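Print this page | E-mail this to a colleague

Search notebook Search Go

Workshop notebook, April, just gone 4 in the afternoon

Right, the big white table. I've been putting this off since we moved into the Rerklow end of the building and today I finally had a go at it, mostly because Kgomotso Ntuli wants it for the Sarano sorting job and I'd promised her a clear surface by the time she got back from the stores.

State of it this morning: dreadful. Glue pots, the tail end of the Zapata order still in its wrapping, somebody's scarf, a jam jar of screws that I'm fairly sure came off the old shelving (I've kept them, please don't bin them, they're a thread we can't easily get any more). I took the lot off and put it on the floor by the window, which felt like going backwards, but you do have to see the top before you can decide what goes back on it.

Then cleaning. I tried plain warm water first and it moved the dust about and not much else. Washing-up liquid was better. The glue spots I softened with a wet cloth left on for 7 minutes by the kitchen timer and then pushed off with an old plastic card. Don't use the metal scraper on this one! I did that on the Simura bench last year and you can still feel the scratches with a fingernail. The white is a matte finish and I don't think it would forgive you.

I wiped it over again with clean water and went round the edge with a dry tea towel. The wood-coloured strip along the edge got a lighter go, barely damp, as I don't want water creeping in under the white.

While that was going on I sorted the screws after all (couldn't help myself) and labelled the jar. It's on the second shelf, left of the tape.

Next thing, bins. Kgomotso and I have gone back and forth on this for weeks. She'd like four of them in a row at the back so you can sort straight into them, and I'd like as little on the table as we can get away with, seeing how it filled up last time. We've settled on starting with a single bin, the pinky one, up at the far side, and a rule that whatever's in it at the end of the day gets put away properly. We'll see. I give it until the next delivery, but I'd love to be wrong.
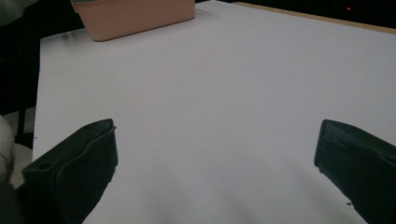
The other thing I want to try is leaving the middle bare overnight, every night, even if there's a job half done. Trays can go on the trolley. It's a pain for whoever is in the thick of something (me, usually) but it would save the morning ritual of shuffling everything along to find a place for your elbows.

Still to do: find a home for the Zapata stuff, ask whose scarf it is, and get a better lamp for that end before we start on anything fiddly. Kgomotso thinks there's a spare one in the back cupboard behind the paint. I'll look tomorrow if I can get the door open.

44 views | 4 comments | 7 shares

Print this page | E-mail this to a colleague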